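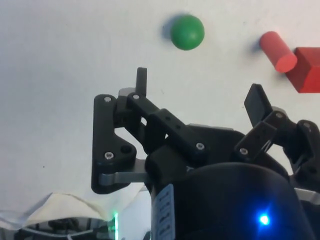

Vekard Club Gripper Kit
Two-finger gripper for school and club robot arms

Product code: VK-728
Supplied by: Tikside
Availability: in stock, normally sent out within 3 working days

The Vekard Club Gripper Kit is for robotics clubs that already have an arm and want a proper hand on the end of it. It comes as a set of black links, metal bars and screws, with the wrist housing already wired. A pair of students can put it together over a few club sessions with a cross-head screwdriver.

Both fingers are driven from one motor and open and close together. The small camera fits at the wrist and looks along the fingers, so the team sees the table from the hand's side while they write their program.
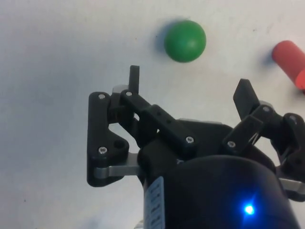 The kit is supplied with the sorting task used in the Ninovura Schools Challenge. Teams have to find each object, pick it up and put it in the basket without help from the keyboard. Most clubs begin with the ball and leave the cylinder until later. A cylinder on its side has to be taken across its width, and the program needs to work out which way it is pointing before the fingers close.

What is in the kit

Finger links, left and right
Fingertips, one pair
Wrist housing with motor and status light
Wrist camera and cable
Screws and spares, 42 pieces
Task set: ball, cylinder, cube, basket
Printed build guide

The arm, table and computer are not included. Please check the mounting plate on your arm before ordering. An adapter can be bought separately.

Club report: setting up the sorting task 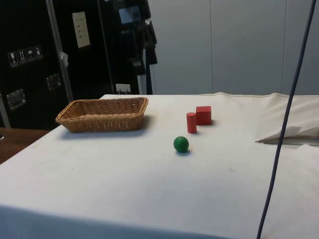 By Magdalini Triantafyllou, Chatzigeorgiou Robotics Club
10/06/2019

We run the task on an ordinary table with a white cloth over it. The students tried it on bare wood first and the colour detection kept picking up the grain. With the cloth on, red and green were easy to separate, though we still had to set the threshold again whenever the lights were changed.

Building the gripper took us about 3 sessions. The left finger was stiff to begin with and the students found they had tightened the screws at the joints too far. Back them off a little until the links swing freely. The guide does mention this, on a page we had skipped.

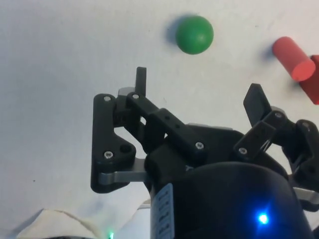

Our next job is the approach. The program has one student looking after detection and another looking after the arm, and they have agreed that the arm must stop short of the object and check again before the fingers go in. The check matters most when things are close together. With the red cylinder lying on its side right by the red block, colour alone gives one large red patch, so the team is now working on finding the edges as well. The ball has been much simpler. We hope to have all of it running by July.

Ordering

Schools and clubs can order by purchase order or card. Spare fingertips and screw packs are listed under Vekard Parts. Please give the product code when you write to us about a build problem.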